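4. 시뮬레이션 환경에서의 표면 외관 변화 실험

그림 3. 손목 시점 렌더링의 한 예. 얼룩과 긁힌 자국이 있는 나무 탁자 위에 글자 블록이 놓여 있고, 그리퍼는 벌어진 상태이다. 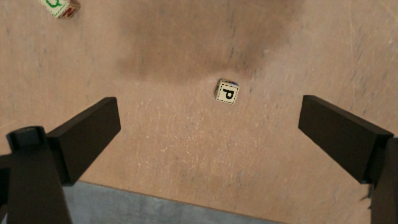

탁자 표면의 무늬가 달라지면 블록 집기 정책의 성능도 떨어지는가?

학습 데이터의 표면이 한 종류뿐일 때는 크게 떨어지고, 표면을 무작위로 바꾸어 가며 학습하면 하락 폭이 작아진다. 이 절에서는 그 차이를 측정한 방법과 결과를 기술한다.

4.1 실험 설정

모든 에피소드는 사내 시뮬레이터 Nodent에서 생성하였다. 로봇 모델은 평행 그리퍼를 단 단일 팔이며, 정책의 입력은 손목 카메라의 렌더링 영상과 그리퍼 개폐 상태이다. 힘 센서 값과 깊이 영상은 사용하지 않았다. 출력은 말단의 위치 및 자세 변화량과 개폐 명령이다.

과제는 언어 지시로 주어진 글자의 블록을 집어 올리는 것이다. 예를 들어 지시가 "P 블록을 집어라"이면 그림 3의 장면에서는 윗면에 검은색 P가 있는 크림색 블록이 목표가 된다. 왼쪽 위의 블록처럼 일부만 시야에 들어오는 블록은 방해 물체로 취급한다. 방해 물체의 글자는 잘려 보이는 경우가 많아서, 그림 3의 초록색 글자도 이 시점만으로는 Q인지 G인지 구별하기 어렵다. 목표 블록은 초기 시점에서 윗면의 글자 전체가 보이도록 배치하였다.

표면 외관은 Skinach라는 절차적 재질 생성기로 만들었다. Skinach는 바탕 나무결 위에 얼룩 층과 긁힘 층을 차례로 합성한다. 얼룩 층의 매개변수는 중심 위치, 크기, 농도, 경계의 흐림 정도이고, 긁힘 층의 매개변수는 방향, 밀도, 밝기이다. 그림 3의 표면에는 경계가 흐린 짙은 갈색 얼룩이 위쪽 중앙에 넓게 퍼져 있으며, 희끄무레한 긁힘은 대체로 세로 방향이고 오른쪽 위에서 가장 뚜렷하다. 두 층은 색상 텍스처에만 작용하고 마찰 계수와 표면 높이에는 영향을 주지 않는다. 따라서 조건 간 성능 차이를 접촉 역학의 변화로 설명할 수는 없다.

4.2 학습 조건

비교한 조건은 두 가지이다. 단일 표면 조건에서는 얼룩과 긁힘이 없는 나무 재질 하나만 사용하였다. 무작위 표면 조건에서는 에피소드가 시작될 때마다 Skinach의 매개변수를 새로 추출하였다. 두 조건 모두 시연 에피소드 757개로 학습하였고, 블록의 초기 배치와 언어 지시의 순서도 동일하게 맞추었다. 표면 텍스처를 제외한 렌더링 설정은 고정하였다. 조명을 함께 바꾸는 실험은 5절에서 따로 다룬다.

시연은 경로 계획기로 생성하였다. 계획기는 시뮬레이터 내부의 블록 자세를 직접 읽으므로 표면 외관의 영향을 받지 않는다. 이 때문에 두 조건의 시연 궤적은 서로 같고 영상만 다르다. 초기 실험에서 사람이 조작한 시연을 섞어 본 적이 있으나, 조작자가 얼룩 근처에서 접근 속도를 늦추는 경향이 있어 본 실험에서는 제외하였다.

정책 신경망은 Bodance 코드베이스의 기본 구성을 그대로 따랐다. 영상 증강은 작은 폭의 평행 이동만 적용하고 색상 증강은 껐다. 색상 증강을 켜면 단일 표면 조건에서도 표면의 색이 일부 달라져 비교의 의미가 흐려진다.

4.3 평가 방법

평가에는 학습에 사용하지 않은 매개변수 조합으로 만든 표면을 썼다. 시험 에피소드는 조건마다 148개이며, 두 조건은 같은 시험 장면을 공유한다. 에피소드는 목표 블록이 탁자에서 완전히 떨어져 제한 시간이 끝날 때까지 그리퍼에 유지되면 성공으로 판정한다. 다른 블록을 들어 올린 경우는 이후의 동작과 관계없이 실패로 처리하였다.

실패는 Ezekiel Blackwood가 작성한 분류 기준에 따라 접근 실패, 파지 실패, 대상 오인의 세 유형으로 나누었다. 접근 실패는 그리퍼가 목표 블록의 허용 범위 안에 들어가지 못한 경우이고, 파지 실패는 범위 안에서 그리퍼를 닫았으나 블록이 들리지 않은 경우이다. 판정은 시뮬레이터의 상태 기록만으로 자동 수행하였다.

4.4 결과

단일 표면 조건의 실패는 접근 단계에 집중되었다. 특히 얼룩의 경계가 목표 블록과 가까울 때 그리퍼가 블록 대신 경계 쪽으로 내려가는 경우가 반복되었다. 그림 3의 P 블록도 얼룩의 아래 경계 바로 밑에 놓여 있으므로 이런 배치에 해당한다. 얼룩이 블록에서 충분히 떨어진 장면에서는 두 조건의 차이가 작았다.

무작위 표면 조건에서는 접근 실패가 뚜렷하게 줄었다. 남은 실패 13건은 대부분 파지 단계에서 발생하였고, 대상 오인은 2건이었다. 대상 오인은 모두 방해 물체의 옆면 글자가 목표 글자와 비슷한 획을 가진 장면에서 나왔다. 이는 표면 외관보다 글자 인식의 문제로 보이며, 표면 무작위화를 늘린다고 해소될 것으로 기대하지 않는다.

긁힘 층만 적용한 표면에서는 두 조건 모두 성능 변화가 거의 없었다. 가는 선은 정책 입력 해상도로 축소하는 과정에서 상당 부분 사라진다. 반면 얼룩은 축소 후에도 넓은 명암 변화로 남는다. 얼룩의 농도를 고정하고 경계의 흐림 정도만 바꾸면 경계가 선명할수록 단일 표면 조건의 접근 오차가 커졌고, 무작위 표면 조건에서는 같은 경향이 약하게만 관찰되었다.

4.5 제한점

본 실험의 표면은 모두 나무 바탕이다. 금속이나 유리처럼 반사가 강한 재질에서는 같은 결과가 나온다고 볼 근거가 없다. 탁자 가장자리 너머의 바닥도 전 조건에서 회색으로 고정하였으므로, 바닥 외관이 바뀔 때의 영향은 측정되지 않았다. 손목 시점에서는 그림 3처럼 두 손가락 사이로 탁자 끝과 바닥이 함께 보이는 경우가 있어 이 요인도 별도로 살펴볼 필요가 있다.

또한 본 절의 수치는 시뮬레이션 결과에 한정된다. 실제 탁자의 얼룩은 색뿐 아니라 광택과 마찰에도 영향을 줄 수 있으나, 현재의 Skinach는 이를 모사하지 않는다. 실물 로봇을 이용한 Hellström 작업대 실험은 6절에 기술하였으며, 그 실험에서는 본 절의 무작위 표면 정책을 추가 학습 없이 사용하였다.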